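Oat soaks and salt scrubs: Tiltton's home remedies morning is back in December

If you have ever wanted to make your own hand balm but didn't know where to start, put a morning aside in December. The Crabtree Rooms in Tiltton are hosting another natural home care session, and we couldn't be more pleased!

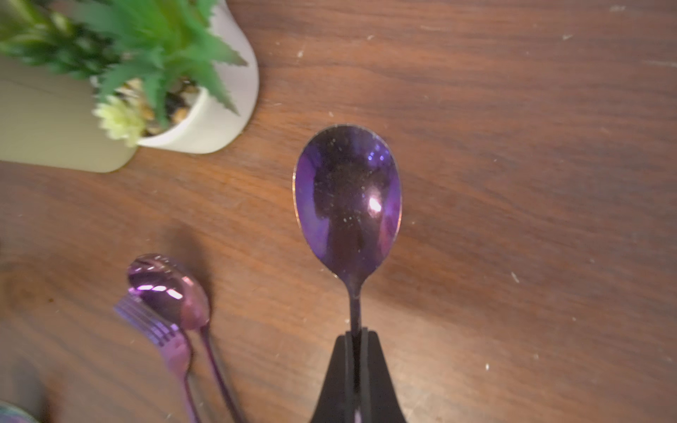

Siu-fong Tsang will be leading it again. She ran the spring session, which filled all 40 places and had people swapping recipes in the car park afterwards. The theme then was beeswax. For winter she has picked oats, sea salt and sunflower oil – all things you can get from an ordinary supermarket.

Doors open at 9.30am and the first demonstration is a plain oat soak for dry skin. After the tea break everyone makes a salt scrub to take home, using 400 grams of fine salt and whatever dried herbs they fancy. Rosemary was the favourite last time, though Siu-fong says she is quietly hoping to win a few people over to calendula.

There is more room this year, with 66 places on offer now that the side hall is open too. Tickets are £8, including your salt and oil, and you can book at the Skorkari wholefood shop on Druvolska Road or at the Rooms themselves. Please bring a clean lidded jar that holds at least 500ml, and let the shop know when you book if you have any nut or seed allergies.

Children over ten are very welcome with an adult. The recipe sheets from spring will be on the table by the door as well, so do pick one up if you missed the beeswax balm – it's lovely stuff!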